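Green technology needs people who can mend it
June 2023 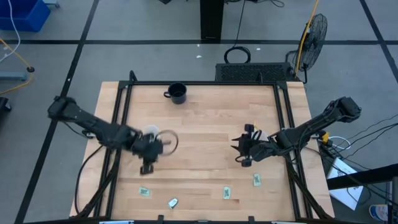
Wayne Gosselin wrote to me after my last column to say that I was too hard on the Katalholm wind scheme. The turbine was a gift, he pointed out, the village paid nothing for it, and a machine that runs for two years is better than no machine at all.

I have thought about his letter and I still disagree. The turbine at Katalholm cost 3,000 pounds to put up and it was meant to serve 33 homes. When a bearing went, the nearest person trained to replace it lived 200 miles away. The firm that supplied it, Erkier, had stopped making the part. People went back to their diesel generators, and now they have to look at a dead turbine every time they walk to the shop.

We hear a lot about getting young people excited about renewable energy. Schools get a visit, a talk and a go on a pedal generator. I have nothing against any of that, and I helped at two such days myself. But the money for these visits tends to come from the same pot as the money for training, and the visits usually win. They look good in an annual report. A course in fault finding for six adults does not.

Probert did it the other way round. The town would not accept its solar panels until Holano, the installer, agreed to train two local electricians and leave them a full set of drawings. It delayed the work until July of the following year and there was a lot of grumbling in the council chamber. The panels are still working. When an inverter failed last winter it was fixed before the weekend.

Mr Gosselin says small places cannot afford to be fussy about gifts. I think they can ask one question before they sign, and that is who will come when it breaks. If the donor has no answer, the village should wait for one that does.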